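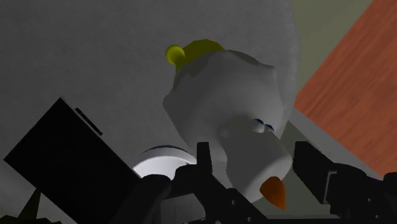
Do I need to register every school before I can send out the first food bags?

One school is enough to get going. You can add the rest whenever they sign up, and the bag counts will catch up by themselves overnight.

Section 2: Setting up your pantry and your first school

I wrote this part of the Harkaritz guide after we moved our own weekend food bags over to it in November, so it follows the order I wish I'd done things in (which is not the order of the menu, sorry). Set aside an afternoon if you've got a full store cupboard to enter. If you're starting with bare shelves you'll be done before the kettle's cold.

Before you start

You'll need your pantry's postcode, a login with manager rights, and a list of what's on your shelves. Ours was on the back of several delivery notes and that was fine.

1. Sign in and choose New Site. Type the name the way your drivers say it. We put "Zillbridge" and left it at that, although the paperwork calls it something much longer.

2. Pick the site type. Pantry means food is packed and handed out there. Store means food only sits there until it's moved. You can change a store into a pantry later, but you can't go back the other way without emptying it first.

3. Enter your opening times. Use the hours when somebody can unlock the door and take a delivery, even if you're packing bags until much later than that.

4. Add your shelves. I'd go for big, plain names like "Tins left" and "Cereal". I started with a code for every single shelf and it drove us all up the wall!

Note: if you have a second site already, finish this one first. Ours at Drasine got half the Zillbridge stock by mistake when I tried to do both in two browser tabs.

Adding your stock

5. Open Stock and choose Count In. Scan the barcode or type the first few letters of the item, then the number you've got.

6. Put in the date for each batch. For anything with a use-by date, the system hides it from the packing list once that date has passed. Best-before items stay on the list with an orange mark next to them, and it's up to you what you do with those.

7. Press Save after each shelf. There's no autosave on this page – I lost the whole of our pasta and most of the soup finding that out.

When I'd finished, our total came to 953 items, and the first thing I did was go back and check the baked beans, where I'd typed the number of trays instead of tins. The screen doesn't warn you about that one. Have a quick look down the list for anything that seems far too low.

Caution: don't use "Other" for food with nuts, milk, eggs or wheat in it. Items under "Other" skip the allergy check completely, and they can end up in a bag for a child who mustn't have them. If you can't find the right item, choose Add New Item and fill in the allergy boxes from the packet.

Adding a school

8. Go to Schools and choose Add. Fill in the name, the address for deliveries (quite often a side gate, so do ask) and the office phone number.

9. Enter the number of bags. Our first school, Steiner Road Primary, asked for 30. Please don't put in children's names anywhere. The school keeps those, and all we ever need is the number and any allergies.

10. Choose a delivery slot. We use 2 pm, after the lunch rush and well before the car park fills up with parents.

11. Link the school to a pantry. If the box is grey, your site is still set up as a store – go back to step 2.

12. Print the packing list and pack one bag from it, just as a trial. If there's something on the list you can't find on the shelf, put the count right now, before the rest of the bags are made up.

Note: school holidays aren't filled in for you. Add them under Closed Dates, and remember the odd training days as well. The list prints in the same way whether the school's open or shut.

If a school wants to change its number partway through a term, use Edit on the school's own page. The new figure is used for the next packing list, and any list you've already printed stays as it was, so bin the old one.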